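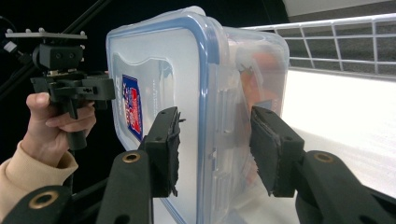 The Great Kitchen Box Sort-Out

If you've been reading for a while you know about The Cupboard. It's the one to the left of the stove, it holds every food container I've ever bought, and on Monday I opened it to get one little box for leftover soup and got a lid on the foot instead. So that was my evening gone! 

1. Clip-top boxes
My favorites, and the reason I don't want to get rid of the whole lot. Clear sides, frosted lid, a light blue rim around the edge, and clips that fold down over the side. I love being able to see that there's something orange in there without popping it open, even if I then have to think about what it was.

2. The Cupboard, door open
Please be kind. The bottom shelf is meant to be pans and the top shelf is meant to be boxes, and at some point last winter they moved in together.

3. Everything on the floor
I read somewhere that you have to take it all out or it doesn't count, so out it came. I had to step over it to get to the kettle, and I got to the kettle a lot.

4. Lids, lids, lids
Matching took me until 9:30, with the radio on and a bowl of cereal for dinner. The trick that worked for me was doing the square ones first and leaving the round ones for last, as all my round ones look the same size until you try to close them.

5. Lids with no box
Where do the boxes go?? I did give these a week in a paper bag by the back door in case their other halves turned up. One did (it was in the car, under the seat, and I'm not going to talk about what was in it).

6. The Urnusen bowls
I bought this set at the store on Urnusen when we first moved in, and they stack like a dream. They don't have lids at all, so they got out of the whole business without a scratch. Back on the shelf first.

7. The 400 ml ones
Just right for one lunch of rice and something. If I could only keep one size it would be this one, and I've started looking for more of them at yard sales.

8. Label corner
I used to write on masking tape and it was fine until it went through the wash. Now I write on the tape, stick it on the lid, and peel it off before it goes in the sink. Some of the store labels I've just left on. I tried to pick one off with my thumbnail once and ended up with a sticky gray patch that's still there, so never again.

9. Pan, helping
Pan is the cat. She likes any box that's deep enough for one paw, and she spent most of the evening in the big cake carrier, which I wanted to put away and couldn't.

10. The give-away pile
These went to the Kuso swap table on Saturday morning, washed and with their lids on. I put 28 pieces in the trunk and came home with a salad spinner, so I'm calling that a win.

11. Shelf liner going in
The roll is 30 centimeters wide and my shelf is a tiny bit deeper, so there's a bare strip at the back where I hope you won't look. I cut it with the kitchen scissors and it's a bit wavy on the left!

12. Top shelf, done
Boxes nested by shape, lids standing up in an old dish rack I cut down the middle. The clip-tops stay closed with their lids on, because the clips catch on everything if you let them hang. It takes more room but I don't mind.

13. The Unex tin
Rubber bands, twist ties, bag clips, one birthday candle. Every kitchen has a tin like it and mine used to have cookies in it.

14. Soup, at last
Tomato and lentil, cooled on the counter and then in the freezer before bed. I put the month on the lid this time, October, in big letters.

Next gallery will be the spice drawer, once I've worked up to it. If you have a good way to store round lids, please leave it in the comments, I'm still not happy with mine.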